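The claim that a familiar host brings viewers back to a science program is repeated often and tested seldom. Broadcasters like it, and so do agents. We doubt most of it, and our reading of the Wultance ratings did little to change our minds.
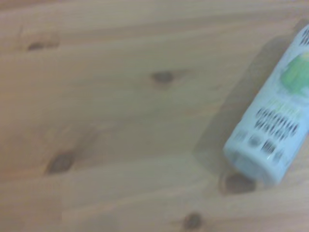

### 3.2 Returning hosts and audience share

Wultance ran for 20 episodes, four of them fronted by its original host. Those four did rate higher. They also followed a popular quiz, and the rest of the season didn't. The network's publicity left that out.

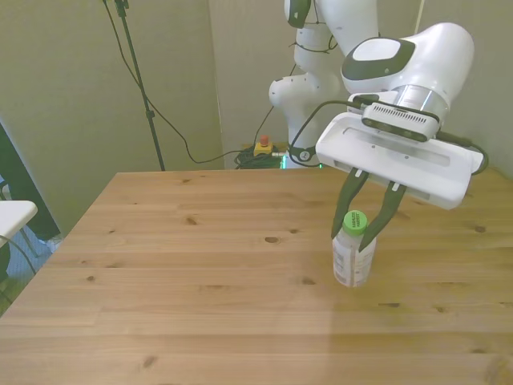 Venkatesh Unnithan disagrees: viewers in Kudidville named the host before they named any topic, and he thinks a lead-in can't explain that. Perhaps. But remembering a name is a different matter from tuning in, and the survey never asked about the second.
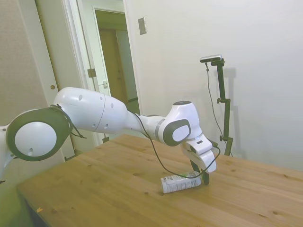 *Figure 2. White robotic arm over a light-coloured wooden table.*

The Jallodus panel is larger, with 4000 households, and its diaries record who switched over and when. Holub used it to argue for a loyalty effect. We find her case thin – a household that leaves the set on after the quiz is counted as loyal, whether or not anyone is watching.

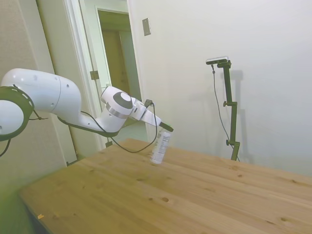 Removing those households shrinks the effect until it is hard to tell from ordinary weekly drift. We wouldn't say a host makes no difference, only that these data can't show it.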